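Zullesgate修订废旧电子设备分类与交接细则 整机与拆散件分开计量

Zullesgate市环境处近日公布修订后的《废旧电子设备分类与交接细则》，对居民和单位送交的电脑、显示器、电源、工业控制器等设备重新划分类别，并统一各收集点的称重、登记和数据清除流程。新细则自三月起执行，现行文本同时废止。

修订后的细则把送交物分为5类：整机、带电路板的拆散件、不带电路板的金属与塑料件、含电池部件、显示类部件。现行文本只区分“大件”和“小件”，以能否放进标准收集箱为界。环境处在说明文件中写道，按体积划分便于现场操作，但无法反映后续处理成本，同一箱内常混有价值和风险差别很大的材料，处理厂收货后需要重新分拣。

据环境处公布的数据，上一统计年度全市收集废旧电子设备1903吨，其中以“小件”名义入库的部分在处理厂复检时有相当比例被改判类别。改判本身不产生罚款，但会使结算单与入库单不一致，双方须逐批核对。环境处没有公布改判比例的具体数值，称各收集点统计口径不同，合并后的数字不具可比性。

环境处废弃物管理科负责人Eirini Zacharopoulos在说明会上表示，新的分类以“是否含电路板”和“是否含电池”作为两条主线，现场人员不必判断设备品牌、年份或用途。“收集点的人手里只有一台秤和一个终端，让他们判断一块板子还值不值钱，这个要求不合理。”她说。

按照细则，整机指外壳基本完整、主要部件仍固定在机内的设备。侧板缺失、硬盘已取出的台式电脑仍按整机计，主板已经拆下的机箱则按不带电路板的金属件计。工业控制器和通信设备的外壳如已打开、电路板尚在壳内，同样按整机计，但须在登记时加注“已开壳”。加注的目的在于提示后续人员注意积尘、残余电荷和松动的连接线。

对于带有较大容量电容的电源模块，细则要求在收集点静置后方可转运，静置区须与居民通道隔开，并设置标识。静置时间由设备铭牌上的额定参数决定，细则附表给出了对应关系。铭牌缺失或无法辨认的，一律按附表中最长的一档处理。

含电池部件的要求变动较大。现行文本允许电池留在设备内一并入库，新细则规定凡不使用专用工具即可取出的电池，应在收集点取出，电极用绝缘胶带覆盖后单独装箱。主板上的纽扣电池属于此列。需要破坏外壳才能取出的电池，现场人员不得自行处理，应在设备外侧贴橙色标签，由处理厂拆解。出现鼓胀、漏液或外壳破损的电池，不论是否可以取出，都须连同设备放入带有惰性填料的金属桶，并当日通知转运方。

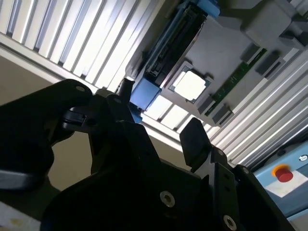
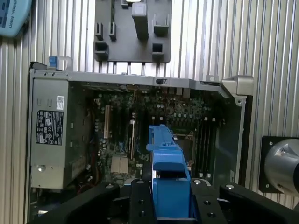
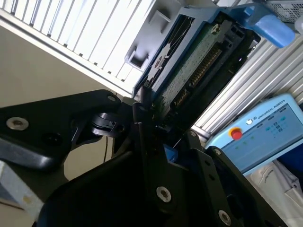 计量方面，细则取消了原来的整箱估重。各类物料须分别过秤，皮重在每班开始时重新标定一次，标定记录保留备查。拆散件不得与整机混装称重。单位一次送交量较大的，可在送交前自行预分拣并附清单，收集点按清单抽检，抽检不符的整批改为逐件登记。

登记改用Tunel平台。该平台此前只用于建筑垃圾的转运联单，此次增加了电子设备模块。每批物料生成一个编号，编号随物料从收集点、转运站一直流转到处理厂，各环节交接时由双方在终端上确认重量和类别。两次确认的重量差超过允许范围时，系统会暂停该批次的结算，并要求后一环节上传复秤记录。允许范围按类别设定，含电池部件最窄，金属与塑料件最宽。

Tunel平台不记录居民的姓名和地址。居民送交设备时可以选择领取一张打印回执，回执上只有编号、类别和重量。单位送交的则须填写登记名称和联系人，用于开具处理证明。处理证明由原来的纸质盖章件改为电子文件，可在平台上凭编号验证。已开具的纸质证明继续有效，无须更换。

负责该市电子废弃物转运和初级处理的Truteria公司表示，已按照新细则调整收货流程。公司运营主管Wenceslao Espinoza介绍，主要改动集中在卸货区。原来车辆到场后整箱倾倒在传送带起点，再由人工拣出电池和显示类部件；今后各类物料分箱到场，含电池部件走单独的卸货口，不再进入传送带区域。

Wenceslao Espinoza称，混在普通物料中的电池一直是厂区停线的主要原因之一。停线后须清空传送带，检查破碎机进料口，再由班长签字恢复运行。“每次停线影响的不光是那一箱，后面排队的车都要等，转运站那边也跟着积货。”他没有透露停线的频率，但表示公司会在执行满一个季度后向环境处提交对比数据。

费用结算也随之改变。市政府原先按总重量向Truteria支付统一单价，新合同附件按类别分别定价。其中不带电路板的金属与塑料件单价最低，显示类部件单价最高，整机与带电路板的拆散件之间设有差价。附件还规定，处理厂从带电路板部件中回收的材料如有出售收入，须按季度申报，超出基准的部分在下一结算期抵扣处理费。基准如何计算，附件写明参照公开的金属市场价格，并以三个月的平均值为准。

维修行业对整机与拆散件的划分提出了意见。当地电子维修商联合会代表Montserrat Hinojosa认为，细则对“整机”的定义偏宽，会使一部分仍有维修价值的设备直接进入处理环节。她指出，收集点目前没有“可再用”这一类别，设备一旦登记入库，维修商就无法再接触到。

“一台机箱打开、主板还在里面的电脑，很多时候缺的只是一根内存或者一个电源。”Montserrat Hinojosa说，“按现在的写法，它和一台泡过水的机器登记成同一类，进同一个箱子，出来以后就是碎料。”联合会建议在登记环节增加一个勾选项，由送交者声明设备是否能够通电，勾选“能够通电”的设备单独存放一段时间，供有资质的维修商查看。

环境处在书面答复中表示，该建议涉及物权归属和存放责任，未纳入本次修订，但保留了接口。Tunel平台的登记表中已预留“通电状态”字段，目前默认为空，不要求填写。环境处称，将先评估收集点的存放面积，再决定是否启用该字段。答复没有给出评估完成的时间。

存放面积确实是各收集点普遍面临的限制。全市现有收集点中，有4处设在居民区内的市政用房，室内面积较小，按新细则分类摆放收集箱后，通道宽度接近消防要求的下限。环境处对这几处采取了过渡办法：允许将金属与塑料件收集箱移至室外有顶棚的区域，其他类别仍须放在室内。室外收集箱须加盖上锁，雨水不得进入，底部应垫高。

位于Fagundes街的收集点是全市送交量较大的一处，也是此次率先试行新流程的地点。试行期间，该点将入口和出口分开，居民从街面一侧进入，沿地面标线依次经过询问台、称重台和分类箱，从后院离开。试行报告显示，单个居民的平均办理时间比原流程长，增加的时间主要用于取出电池和等待称重稳定。报告建议增设一台小量程电子秤，专门称量电池和小型部件，避免用大量程秤称小件时读数反复跳动。环境处采纳了这一建议，小量程秤的最小分度值已写入细则附表。

试行报告还提到几个登记上的问题。键盘、鼠标等外接设备应归入哪一类，现场人员的理解并不一致。最终文本规定，有线外接设备按带电路板的拆散件计，无线外接设备取出电池后同样按带电路板的拆散件计，电池不能取出的按含电池部件计。一体式电脑按显示类部件计，不按整机计。打印机和复印机按整机计，墨盒与硒鼓须取出另放，后者不属于本细则的调整范围，由办公耗材回收渠道处理。

数据清除是本次修订新增的一章。细则规定，收集点不提供数据清除服务，也不对设备中残留的数据承担保管责任，但须在入口处以书面形式提醒送交者自行清除。送交者要求现场取出硬盘的，收集点应提供螺丝刀和操作台面，由送交者自行拆卸。取出的硬盘可以带走，也可以投入带锁的专用箱，由处理厂物理销毁。

单位送交的存储介质另有要求。数据安全工程师Dae-han Seok参与了这一章的起草，他介绍，单位可在三种处理方式中选择：自行清除并出具声明，委托处理厂覆写，或者直接粉碎。选择覆写的，处理厂须对每个介质生成一份日志，日志包含介质序列号、覆写方式和校验结果；校验失败的介质自动转入粉碎流程，并在日志中注明。选择粉碎的，碎片的最大尺寸按介质类型分别规定，固态介质的要求严于磁介质。

Dae-han Seok说，起草过程中讨论较多的是焊接在主板上的存储芯片。这类芯片无法像硬盘那样单独取出，而主板本身又是回收价值较高的部件，整板粉碎会降低材料回收率。最终文本采取的办法是，单位送交的带板载存储的设备须在清单中标明，能够通电的先执行芯片自带的安全擦除指令，不能通电的由处理厂切下存储区域单独粉碎，其余部分照常进入回收流程。居民送交的设备不适用这一规定，但居民可以在登记时提出同样要求。

“切板这一步对工具和操作人员都有要求，粉尘也要单独收集。”Dae-han Seok表示，细则附录列出了通风和防护的最低配置，处理厂可以高于此标准执行。他补充说，部分工业控制设备的存储位置没有公开资料，遇到这种情况按整板粉碎处理。

市议会环境事务小组成员Elvia Espinoza在审议时对人员培训提出质询。她指出，细则增加了现场判断和操作的内容，而收集点的编制没有变化。环境处答复称，全部现场人员须在执行前完成培训，内容包括电池识别、绝缘处理、终端操作和应急处置，课程时长为4个半天，其中应急处置为实操考核。考核不合格者可以补考一次，补考前不得单独当班。

Elvia Espinoza还要求环境处说明收集点夜间的安全措施。环境处表示，含电池部件收集箱所在房间须安装温度与烟雾探测装置，信号接入市政值班室。尚未完成安装的收集点，每日营业结束前须将含电池部件转运离场，不得过夜存放。安装费用由市级预算承担，不计入收集点的日常运行经费。

关于居民是否需要付费，细则维持原有规定：居民送交免费，不设数量上限，但明显超出家庭使用范围的，收集点可以要求按单位送交办理。何谓“明显超出”，细则没有给出数量标准，由现场人员根据设备种类和送交频率判断，有争议的报环境处决定。单位送交继续按重量收费，收费标准按新的类别拆分，总体水平与现行标准相当。完成预分拣且抽检合格的单位，可享受处理费减免。

学校、图书馆和社区机构的送交仍按单位办理，但免收处理费，只须提供登记名称。市属机构淘汰的设备须先经资产管理部门核销，凭核销单送交，收集点不接收未核销的市属资产。

细则对运输环节也作了补充。转运车辆须将含电池部件与其他物料分隔，分隔板应固定，不得以帆布或纸板代替。车辆须配备适用于锂电池起火的灭火装置，驾驶员应随车携带当批物料的电子联单，在无网络信号的路段可以离线出示，恢复信号后自动同步。车厢内不得存放散落的部件，所有物料须在箱内或托盘上固定。

收集点的营业时间不作调整。电子设备窗口每日上午九点开放，下午五点停止收件，停止收件后继续完成当日登记和封箱。Fagundes街收集点因出入口改造，货车装卸改到上午开放前进行，居民车辆不受影响。

过渡期内，各收集点此前已入库但尚未转运的物料仍按现行文本结算，不再重新分类。转运方应在新细则执行前清空原有收集箱，未能清空的须贴封并注明入库批次。旧收集箱可以继续使用，更换箱体标签即可，标签样式由环境处统一下发，颜色与类别对应，橙色仅用于含电池部件。

环境处表示，细则全文、分类对照表和单位送交清单模板可在各收集点领取，也可从Tunel平台的公开页面下载。对照表按设备名称排列，未列入表中的设备可通过平台提交查询，答复会并入下一版对照表。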